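Jobs > Workshop and Trades > Part-time

Bench Assistant, Table Setting and Clearing — Niltico, Clostdale site

Print this page | E-mail this listing

Niltico is hiring two bench assistants for the Clostdale workroom. The post is part-time, four hours a day, starting in October. Work is done at a table throughout the shift and consists of laying out small household articles, moving them to set positions, and clearing the surface again before the next layout.

Duties

Set out articles according to a printed layout sheet. Each sheet gives the position and orientation of every article on the tabletop. Complete the layout, initial the sheet, clear the table, and go on to the next. A full shift covers 46 sheets. Speed is not scored. Misplaced articles are corrected before the sheet is initialed.

Wipe down the tabletop at the start and end of each shift with the cloth supplied. Do not use spray cleaners or abrasive pads. Report scratches, chips, or stains to the shift lead and note them in the table log.

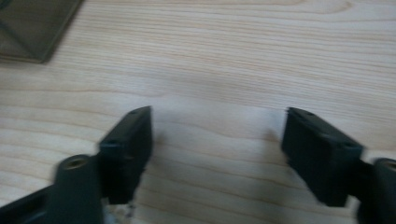 Table work makes up most of the shift, and applicants should be comfortable with repetitive handling at close range. Articles are lifted and put down, never pushed across the surface. Flat items need particular care. A dark, see-through square lying near the corner of a pale wooden top has to sit flat, with its edges lined up as the sheet shows, and the grain running left to right is a handy guide for keeping it straight. The middle of the table stays bare unless the sheet says otherwise.

Requirements

- Steady hands and good near vision, with or without glasses
- Able to read a simple plan drawing
- Able to stand or sit at a bench for two hours between breaks
- Able to lift a box of articles from a shelf at waist height
- Neat handwriting for the table log

Experience in shop display, catering setup, or packing is useful but not required. Training is given on site over the first 29 sheets, which are checked by the shift lead and paid at the full rate.

Location and hours

The workroom is on the Parnard side of the Clostdale building. Use the Debnath entrance; the front doors are locked after 6 p.m. Morning and evening shifts are available — state a preference when applying. Lockers are provided. Rings, bracelets, and watches must be taken off before starting work.

To apply

Send a one-page résumé and a short note on availability to Lợi Vũ, Workroom Supervisor, Niltico. Applicants selected for interview will be asked to complete one layout sheet at the bench.

Shares: 4 | Comments: 2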